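I keep the snacks in a white tray now, on the low table with the gingham cloth, and I have come to think every house where people visit should do the same. For years I kept them in a cupboard, in the bags they came in. I think the cupboard is a mistake, and I want to set out why.

My argument is about small, individually wrapped snacks: wafers, hard candy, little chocolate bars, cookies that come one to a packet. People complain about them. They say there is too much plastic for too little food, and on the plastic I have no answer. But if you buy them at all, and most people I know do, then how you put them out matters more than which ones you buy.

A large open bag is the worst way. Whoever holds it doesn't know how much is in there, and whoever doesn't hold it has to ask. At my table in September we had a bag of Mushi rice crackers and a bag of Nurnitz wafers going around, and the two people at the far end got none of the wafers. They were too polite to say so until they had their coats on.

A bowl is better, but a bowl hides the bottom layer. The same four pieces sit down there for months. When I finally emptied mine I found Zalitz mints from a box I had thrown out long before.

A shallow tray has no bottom layer. Everything lies flat and can be seen from a chair. The low walls keep round things from rolling off, and you can lift the whole thing with one hand to wipe the cloth. Mine is plain white inside, so crumbs show.

What goes in should be mixed. I don't believe in a tray of one thing. Some guests want chocolate, some want something plain, and a guest who wants neither may take a candy to be sociable. I put out a few at a time and leave the others on the cloth beside it until there is room.
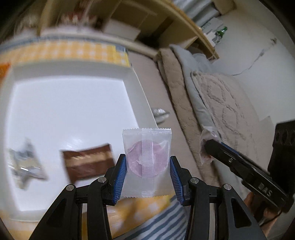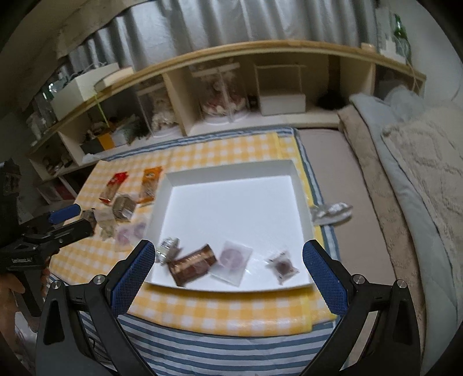 Chocolate and the clear packets go side by side in mine. I used to sort by kind, with the cookies in one corner and the candy in another, and I gave it up. Sorted trays look like a shop counter and people hesitate to disturb them. In a loose row, one gap more or less makes no difference to how it looks.

Haruto Hamada read a draft of this and wrote back that I had left out the main drawback. An open tray gets eaten, he said, and it gets eaten by the people who live there, mostly in the afternoon, when there are no guests at all. He tried one for 3 weeks and went back to a tin with a tight lid. "The lid makes me decide," he wrote. "With the tray I had already had two before I noticed." He also thinks I am unfair to bowls, and that a small enough bowl doesn't have a bottom layer either.

He is right about the eating. In my house it is the chocolate that goes, and I am the one who takes it. My answer is to fill the tray when someone is due and put it away afterward, with the spare packets in the cupboard after all. So I suppose the cupboard keeps a job, as storage. I only object to serving out of it.

On the small bowl I don't agree. A bowl that holds one layer holds too little for a table of people, and you end up getting out of your chair to refill it, which is the thing I was trying to avoid.

There is also the matter of empty wrappers. They end up back among the full ones, and then someone picks up a packet and finds nothing in it. I have tried a saucer for them, and a Zakico pail with a swing lid, meant for a bathroom. The saucer was better, being easy to reach, though a light wrapper will blow off it if a window is open. Hafiz Liew folds his into a strip and ties it in a knot, and the knot stays where he puts it. I have started doing that too, except with the stiff foil kind, which won't hold a knot.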